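Vunari Residence, Linen and Outerwear Working Group
Minutes of meeting held 2nd December, ground floor meeting room

Present: Līga Paulauskas (chair), Tirta Purba (minutes), housekeeping leads for the east and west wings, laundry supervisor
Apologies: front office representative

1. Minutes of previous meeting

Accepted with one correction. Under item 4 the shelf spacing in the west cloakroom should read 35 cm. The chair initialed the file copy.

2. Matters arising

2.1 Cloakroom shelving. Fitted in the west wing. The east wing is waiting for brackets. The supplier, Jaunzems, has confirmed the order but has not given a delivery date. Tirta Purba to ask again.

2.2 Lost property. Unclaimed outerwear is still being kept in the linen store, where it takes up shelf space needed for spare bedding. The group agreed that outerwear moves to the cloakroom as soon as the east wing shelving is in.

2.3 Labels. The sew-in labels bought last year come loose at the corners after repeated washing. Laundry has gone back to iron-on labels for bedding and will keep the sew-in type for coats only. Stock of sew-in labels stands at 128.

3. Folding and storage of padded jackets

3.1 The laundry supervisor reported that padded jackets are being returned to shelves in several different ways: rolled, folded in thirds, or hung by the collar loop. Rolled jackets fall off the upper shelves. Jackets hung by the loop have in two cases torn at the stitching.

3.2 Līga Paulauskas presented the proposed method. The jacket is laid lengthwise on a bed or other flat surface, zipped to the top, and smoothed from the collar down to press the air out. Sleeves are folded in behind the body. The jacket is then folded once, hem to collar, and placed on the shelf with the fold facing out. Compression bags are not to be used for storage over one month.

3.3 The west wing lead asked whether a bed is needed or whether the laundry counter would do. The counter is too narrow for the longer coats and has a metal lip that catches on zipper pulls. Agreed that a made bed is acceptable if the bedspread is clean and pulled tight. The counter may be used for children's sizes.

3.4 Lifting. Staff should not pick up a padded jacket by the zipper or by one sleeve. Gathering the upper body of the jacket from both sides is acceptable for short moves, such as from bed to basket. The jacket must be laid out again before folding.

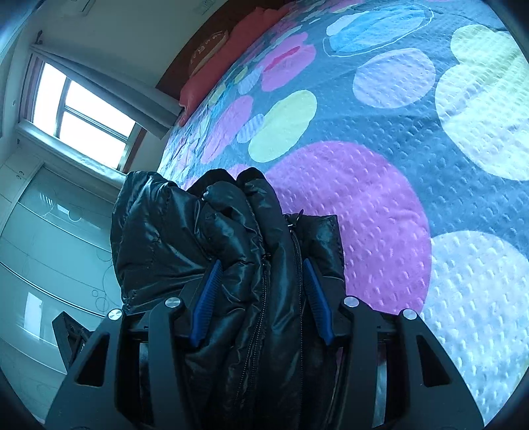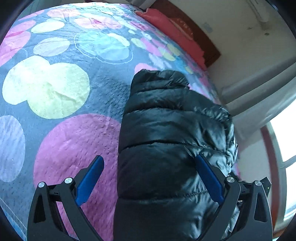 Fig. 1 and 2. Black puffer on the dotted bedspread: bunched and lifted (Fig. 1), lengthwise on the bed (Fig. 2).

3.5 The group discussed the two figures. The east wing lead noted that the shell in Fig. 1 is crumpled into thick folds at the top and asked if this would leave creases. The laundry supervisor replied that nylon shells normally recover overnight on a shelf if nothing is stacked on top. Down fill takes longer than synthetic fill. No jacket should be ironed.

3.6 It was noted that on Fig. 2 the right side of the garment is creased and the left side is nearly straight. The written instruction will state that both sides are to be smoothed before the first fold.

3.7 Decision: the method in 3.2 is adopted for both wings, to be reviewed in March. Tirta Purba to write a one-page instruction for the inside of the linen store doors.

4. Bedspreads

4.1 The quilted bedspreads with the colored dot print are to stay in use. The laundry supervisor confirmed that they wash at 40 degrees with the ordinary bedding load but must be dried on low heat. On high heat the quilting stitches pull and the surface puckers.

4.2 Detergent. The trial of Clokik liquid has ended. Laundry reported no difference in finish compared with the present powder. The dosing cap leaks when the bottle is stored on its side. No change to be made. Remaining bottles to be used up on floor cloths.

4.3 Spare bedspreads. The east wing has asked for 6 more. Līga Paulauskas will check whether the west wing can release any before an order is placed. If not, the order goes to Bandora on the existing account.

4.4 Outdoor clothing on beds. The present house rule says that no outdoor clothing is to be put on made beds. This conflicts with 3.3. Wording to be changed to exclude laundered items being folded by staff. Unwashed coats remain under the old rule.

5. Linen store

5.1 The door closer on the east store has been adjusted and now latches. The light in the west store is on a timer set too short for a full stock check. Maintenance to reset it to 12 minutes.

5.2 Shelf order from top to bottom was confirmed as follows: pillows, bedspreads, sheets, towels. Heavy blankets stay on the floor pallet. The west store currently has towels above sheets and will be rearranged at the next stock check.

6. Any other business

6.1 Laundry baskets with cracked handles to be taken out of use and left by the service door for collection.

6.2 The west wing lead asked for a second clothes brush. Approved.

7. Actions

Tirta Purba: delivery date from Jaunzems; instruction sheet for padded jackets
Līga Paulauskas: spare bedspreads, west wing; revised wording of house rule
Laundry supervisor: use up Clokik stock; remove cracked baskets; buy clothes brush
Maintenance: light timer, west store
West wing lead: shelf order, west store

Next meeting to be set by email once the shelving date is known.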